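Robots at work: the questions I keep getting

I run the pick-and-sort desk at Livholm, and since May people have been stopping me in the hallway about the arms. So I wrote it all down!

Is the arm going to take my job?
No one on my team has been let go. What changed is the boring part of the day — I used to sort small items for hours, and now I mostly plan runs and check them in simulation first.

What does it practice on?
Everyday stuff. In our simulated setup the Franka arm works over a dark tabletop, with a bowl and a mug at the far end.
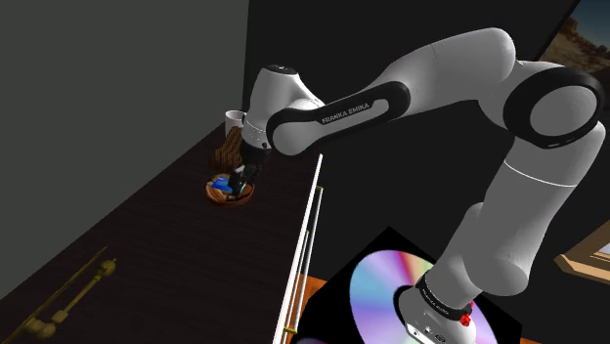

Do I need to know how to code?
Nope. Baltazar Cuevas came over from packing and was setting up runs after 9 shifts. Lavanya Thevar teaches the intro (2 hours, bring coffee).

What's the hardest thing for it?
Flat, thin things, if you ask me. A bank card is easy for your fingers and a real headache for a gripper, so we go over those close-ups a lot.
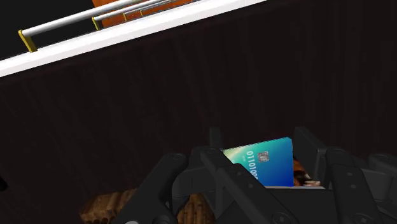
I've watched up to 1,154 runs by now and I still lean toward the screen every time. If you want to sit in, come by before lunch and grab the spare chair.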